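件名: Re: [michi-ml] 944号線の終点はどこなのか(長文です)

みなさん、こんばんは。5月の旅行の片付けがようやく終わって、たまっていたメールを読んでいたら、ちょうど自分が走ってきた道の話が出ていてびっくりしました。出遅れましたが、書きたいことが山ほどあるので長くなります。お茶でも淹れてから読んでください。

まず、元の投稿を引用しておきます。

> 地図を眺めていて気になったのですが、944号線の西の終点って
> Privarの駅前ということでいいんでしょうか。手元の道路地図だと
> 駅前の広場のところで線の色が変わっているんですが、
> ウェブの地図だと、その先の川沿いまで944の番号が
> 振られたままになっています。
>
> あと、途中で316号線と重複する区間がありますよね。
> Kondettiの町の中です。あそこは現地の標識では
> どちらの番号が出ているんでしょう。上位はどちらなのか、
> それとも両方並べて出しているのか。
>
> もうひとつ、これは完全に好みの話なんですが、
> 東のJullia側から入るのと、西から入るのと、
> 走るならどちらがおすすめですか。
> 峠が昔の道のまま残っていると聞いたので、
> いつか行ってみたいと思っています。
> 実際に走った方がいたら教えてください。

はい、走りました! しかも往復です。行きはJulliaから西へ、帰りはPrivarから東へ。なので三つのご質問には一応ぜんぶ答えられると思います。ただし私は役所の資料を見たわけではなく、道端の標識とキロポストを見てきただけの人間ですので、そのつもりで。

■終点の話

結論を先に書くと、現地の標識を信じるなら、終点は駅前ではなくて川沿いのほうです。

Privarの駅前には確かにロータリーがあって、そこに大きな案内標識が立っています。右が市街、左が河港、まっすぐが駅の構内。944の番号がついているのは左の矢印です。ということは、少なくとも標識を作った人は、944号線がロータリーで終わるとは思っていないわけですよね。で、左に折れて倉庫の並ぶ通りをしばらく行くと、川の手前で道がT字にぶつかって、その角に「終点」の小さい板がありました。これが本当に小さい。しかも街路樹の葉っぱに半分埋もれていて、行きの車では完全に見落としました。翌朝歩いて戻って見つけたときは、ひとりで「おおっ」と声が出ました(散歩中の犬に吠えられました)。

じゃあなんで紙の地図では駅前で色が変わるのか。これは私の推測ですが、管理が変わるんだと思います。駅前を境に、舗装の色も縁石の形もはっきり違うんです。駅までは黒っぽい、目の粗い舗装で、路肩に白い線。駅から先は灰色の古いコンクリートで、路肩の線がありません。マンホールの蓋に入っている紋章も町のものに変わります。番号は続いているけれど面倒を見ているのは町、という区間なんじゃないでしょうか。日本でも似たような例はいくらでもありますし。

このあたり、古い道路地図をお持ちの方がいたらぜひ見てほしいです。もともと944号線は河港まで荷物を運ぶための道だったはずで、駅ができてから駅前が「町の中心」扱いになった、という順番なら筋が通るんですよね。逆に、駅のほうが先で、あとから港へ延ばしたのかもしれない。町の図書館に寄って聞こうと思ったのですが、あいにく火曜は休みでした。なんで火曜に着くように予定を組んだのか、自分を叱りたいです。

■Kondettiの重複区間

これは面白かったです。結論は「両方出ているけれど、場所によって順番が違う」。

Kondettiの町には、北から316号線が下りてきて、町の東の橋のたもとで944号線にくっつきます。それから町の中を一緒に走って、西の教会の先でまた別れて南へ抜けていく。橋のたもとの標識では316が上、944が下です。ところが町の真ん中の広場の標識では944が上で316が下。そして西の分岐の手前になると、今度は316だけしか書いていない!

橋から西へ進んでいくと、ずっと944号線を追いかけているつもりなのに、いちばん大事な分岐で自分の番号が消えるわけです。私は見事に引っかかって、そのまま316号線を南へ走り、周りがどんどんブドウ畑になっていくので変だなと思って引き返しました。同じように間違える人が多いらしく、引き返すのにちょうどいい空き地があって、轍がくっきりついていました。

キロポストはどうかというと、重複区間では316号線の距離だけが立っています。944のほうは橋の手前でいったん止まって、教会の先から再開するんですが、再開後の数字を見ると重複区間の分もちゃんと足されています。つまり944号線の距離は連続している。数え方としては素直なほうだと思います。隣の県では重複区間を飛ばして数えている路線もあったので、統一されているわけではなさそうです。

上位がどちらかというご質問ですが、キロポストが316で立っていて、分岐の標識も316優先ということなら、管理上の親は316号線と見ていいんじゃないでしょうか。広場の標識だけ逆なのは、あれだけ書体が古いので、昔の順番がそのまま残っているのかもしれません。書体の話をしはじめると止まらないのですが、あの標識の「4」は上が開いている形で、他の場所ではもう見かけませんでした。写真を撮ろうとしたら市場の荷車がずらっと並んでいて、標識の下半分がキャベツの箱に隠れてしまったのが心残りです。

■泊まったところ

Kondettiでは橋から歩いてすぐのところに部屋を借りました。宿というより、台所のある部屋を何日か貸してもらう形です。町の食堂は夜が早くて、暗くなるまで走り回っている我々のような人間にはちょっと厳しいので、自炊できるほうが気楽でした。近所の店でパンとチーズとトマトを買っておいて、夜はそれを食べながら地図に書き込みをする。旅行中でいちばん楽しい時間だったかもしれません。

駐車は通りの反対側に無料の場所があります。ただし市の立つ朝は早くから荷車でふさがるので、早起きして動かしておくこと。これは大家さんから念を押されました。 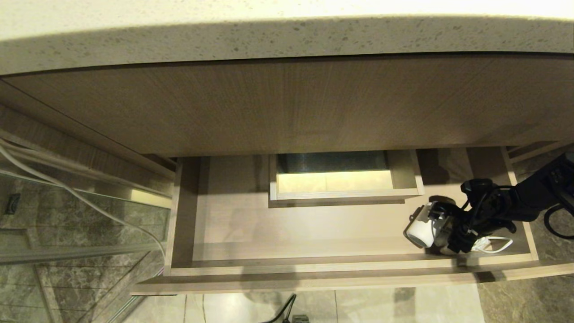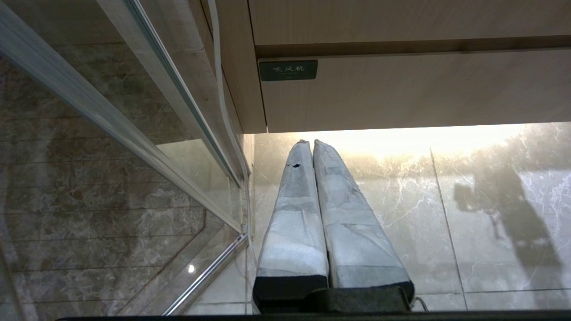
■どちら向きに走るか

好みの話とのことですが、私は断然、東のJulliaから西へ向かうほうをおすすめします。往復して、行きのほうが圧倒的に楽しかったです。

Julliaの町を出ると、まず平らな畑の中をまっすぐ行きます。正直に言って、ここは退屈です。並木があるのが救いなくらい。それが川を渡ったところで急に地形が変わって、左右から丘が寄ってきて、道が谷底に押し込まれていく。この「だんだん狭くなる」感じが西行きだと順番に味わえるんですよね。東行きだと逆に、山を下りたあとに長い長い畑が待っていて、眠くなります。帰りは本当に眠かったです。途中で停めて体操しました。

それから峠。地元ではNguyen峠と呼ばれていて、標識にもそう書いてあります。名前の由来は分かりませんでした。峠の茶屋で聞いてみたら「昔からそう」の一言で、あとは揚げパンをすすめられて終わりです(おいしかったです、砂糖が多いほうをぜひ)。

この峠の東側の斜面が、昔の道のまま残っている部分です。石積みの擁壁がずっと続いていて、カーブの外側には四角い石の駒止めが並んでいます。勾配を抑えるために谷の奥まで律儀に入りこんでは戻ってくる、あの荷馬車時代の線形です。カーブの半径がそろっていないのもいい。機械で引いた線ではなくて、地面に言うことを聞かせられなかった場所だけ妙にきつくなっているんです。登りでゆっくり走ると、この線形の気持ちがよく分かります。下りだとブレーキに気を取られて、石積みどころではありません。

西側は改良が済んでいて、道幅も広く、あっさり下ります。ところどころ谷側に旧道の切れ端が残っていて、入口に石が置いてあるので車では入れませんが、歩く分には問題ありませんでした。草がすごいので長いズボンで。短い石のアーチ橋が残っているところがあり、今の道から首を伸ばすとちらっと見えます。場所は峠から下りはじめて、右に大きく回り込むカーブの内側です。手前の待避所に停めるのがいいと思います。

■速度と路面

細かいことも書いておきます。峠の東側は制限速度が30キロです。最初は「そんな大げさな」と思ったのですが、走ってみると30でも速いと感じる場所がいくつもありました。対向車は少ないのに、来るときは材木を積んだ大きいのが来ます。クラクションを鳴らしてくれるので、窓は少し開けておくといいです。

路面は、石積み区間のほうがむしろきれいでした。新しく敷き直したばかりのようで、石の駒止めと真っ黒な舗装の取り合わせが少し落ち着かない。逆に荒れているのはKondettiの手前の谷底の区間で、片側が波打っています。雨のあとは水がたまりそうな感じでした。

ガソリンスタンドはJulliaとKondettiとPrivarにあります。峠の前後にはありません。Kondettiのスタンドは昼休みに閉まるので、そこだけ気をつけてください。私は昼休みにぶつかって、仕方なく隣のベンチで路線図を描いて過ごしました。おかげで図は立派になりました。

■Privarから先のこと

終点まで行ったあとどうするか、という問題があります。川沿いのT字路から先は、北へ行っても南へ行っても番号のない町道で、地図の上では細い線になってしまいます。私は南へ少し走ってみました。すると川岸に古い斜路が残っていて、石畳がそのまま水の中へ入っていくんです。渡し船の乗り場の跡だと思います。対岸にも似たような斜路がうっすら見えました。

ということは、944号線はもともと対岸へ続いていたんじゃないか? と、当然考えますよね。対岸の道の番号を調べたのですが、まったく違う系統の番号がついていて、つながりは見えませんでした。でも線形を見ると、対岸の斜路から出ている道は内陸へまっすぐ伸びていて、いかにも幹線の続きという顔をしています。どなたかこのあたりの路線番号の改正の経緯をご存じないでしょうか。番号が振り直される前の一覧表みたいなものがあれば、喉から手が出るほど見たいです。

■まだ分からないこと

走ってみて余計に分からなくなったことを、メモ代わりに書いておきます。

・Jullia側の起点。町の中央広場に起点の石があるのですが、刻まれている番号が削られて読めません。944の起点なのか、前の番号の起点なのか。

・Kondettiの橋。親柱は古いのに欄干は新しく、橋の幅も途中で少し変わります。片側だけ広げた橋だと思うのですが、どちら側が元なのか。下から見ようとしたらイラクサの茂みで、すぐ撤退しました。

・峠のキロポスト。東側の最後の一本と西側の最初の一本の間隔が、ほかより明らかに短いです。峠を切り下げて道が短くなったのに、数字を直さなかったのではと疑っています。歩いて測ればよかった。

峠の件は、古い等高線入りの地図があれば机の上でも決着がつきそうです。スキャンしてもいいよという方がいらしたら、個別にメールをください。代わりにというのも変ですが、こちらで撮った標識の写真と、スタンドのベンチで描いた路線図をお送りできます。路線図は手描きですが、標識の位置と、出ている番号の順番は全部入れてあります。

それと、元の投稿の方へ。行かれるなら5月はよかったですよ。峠の旧道の草がまだ膝までで済みますし、茶屋も開いていました。秋も良さそうですが、茶屋のおかみさんの話だと、秋は材木の車がぐっと増えるそうです。30キロの区間であれと何度もすれ違うのは、私はちょっと遠慮したいです。

次は316号線を北の端から通しで走ってみたいと思っています。間違えて入りこんだブドウ畑の先がどうなっているのか、引き返してからずっと気になっていて。あのまま行った方、いませんか?

では、また何か思い出したら書きます。起点の石の写真は、明るさを直してから別便で流しますね。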